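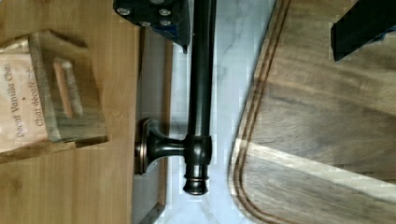 Rooms Bookings Breakfast Getting here Questions Contact

Guests > Before you arrive > Questions

Last updated: September 27, 2018

Questions people ask us

Litum House is a guest house with 11 rooms, a garden and a boiler with opinions. What follows has been put together from the emails we get most often. If yours isn't covered, write to Shivam at the desk, who answers in the mornings and is at his best after ten.

What time can I check in?

From three in the afternoon until nine at night. If you'll be later than that, tell us before six and we'll give you the code for the side door. Please don't ring the bell at midnight on the off chance. It rings in the owners' bedroom and in room four, and room four has done nothing to deserve it.

And check out?

Half past ten. You can leave bags in the hall cupboard until five. We had a cello in there for most of last September, so don't be shy about size.

Are towels included?

Yes, one large and one small each. Hang them up if you're happy to use them again, drop them in the bath if you'd like new ones. Folded neatly on the floor is a grey area and we will guess. Please don't take the white ones to the beach. Ask for a beach towel, which is older and striped and has already met tar.

Can I have a quiet room?

The ones at the back are quiet until the gulls get up. The ones at the front are quiet until the bakery van arrives, a little before five. We suggest you choose between birds and bread. Earplugs are free from the bowl on the desk.

Is there a lift?

No. There are three floors and the stairs turn twice on each of them. Room one is on the ground floor with a level shower, and we keep it back for people who need it, so do say when you book. We'll carry cases up for anyone who asks and for some who don't.

What's for breakfast?

Eggs as you like them, toast, porridge, fruit, and whatever jam is open. It's served from half past seven to half past nine, and the kitchen means it about the half past nine. If you can't eat something, let us know the evening before. "I'm off bread, but I'll have the toast" is a thing we have been told more than once, and we made the toast.

Do you take dogs?

Yes, in rooms one, two and six. One dog a room, please. Ours is called Nishad. He is large and slow and will lie down on your feet if you sit in the armchair by the window. We take no responsibility for how long you're there.

Where do I park?

We have four spaces and don't reserve them. When they're full, use the Morkik Road car park, which is free overnight from six until eight. The wardens start at one minute past. The 192 bus stops outside it if you've given up on the car altogether.

Is there wifi?

There is. It's good downstairs, fair on the first floor and a matter of faith at the top. The password is on the card by your kettle. The two characters that look the same are a zero and then a capital O. We have asked for this to be changed and we are the ones who would have to change it.

How far is the sea?

It's 866 steps from our gate to the slipway, counted by a guest's daughter who did it twice and got the same answer. Coming back is uphill and feels like more.

Where should we eat?

Idolero, on the corner by the chapel, is the one we go to on birthdays. You'll need to book. The chip shop is better than it looks and shuts when the fish runs out. The pub does a pie. We'll say no more about the pie, as the landlord reads this page.

What if I need to cancel?

Up to a week before, you get everything back. After that we keep the first night unless we can fill the room, in which case we'll refund that too. There's no need to tell us why, although we did enjoy the letter about the goat.

I left something behind. Have you got it?

Probably. We keep things for three months in the box under the stairs. We currently have a lot of phone chargers, one walking boot (left) and a library book that isn't from any library near here. Postage is at your cost, and the boot is heavier than you'd think.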